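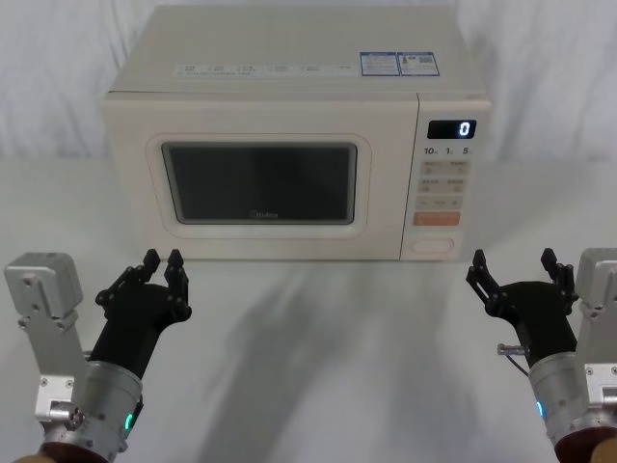
4. Gathering the demonstrations

May – the Wundus authors, Novimholm

4.1 Set-up and task

All kitchen episodes were collected by teleoperation at our Novimholm site, with two arms, one operator and one appliance per session. The microwave task was meant to be the easy one. It has a door, a button that opens the door, and some further buttons that should be left alone. We set aside a week for it and used most of a month.

An episode starts with both hands held low in front of the closed microwave (Figure 3) and ends when the door has been opened and shut again, or when the operator gives up and says so. Giving up is recorded as a label of its own. Early versions of our Tufa recording software had no such label, and operators ended hopeless episodes by parking the arms and waiting for someone to notice. The first version of the learned policy picked this up quickly and parked very well.

Figure 3. Start pose for the microwave task, seen from the head camera. Both grippers are open and clear of the appliance.

4.2 What was kept

We recorded 1,208 episodes and threw out 231. Of those, 148 were dropped because the operator had pressed something on the control panel along the way. A person barely registers a stray touch on a time button. A policy trained on enough of them comes to believe that adding ten seconds is part of opening a door, and will do it every time with great care. A further 35 were lost to a clock drift between the head camera and the arm logs, found late and blamed at first on the operators, to whom we have since said sorry. The rest were dropped for hesitation: long spells in which neither hand moved and the operator was, by their own account, thinking.

We did not drop clumsy episodes. A hand that misses, backs off and tries again shows the learner how to recover, and our tidiest operator gave us the least useful data in this respect.

4.3 Backdrop and lighting

The plain curtain and white table were chosen to keep clutter out of the early episodes. They also gave the arms' own shadows more say than we had planned for. Policies trained only on this set did poorly when a lamp was moved, so later sessions in the Wumeo collection (Section 5) vary the lamp height between episodes. The curtain stayed – we had already hung it.

14 comments | 9 shares
Contact the authors | © Wundus | Back to top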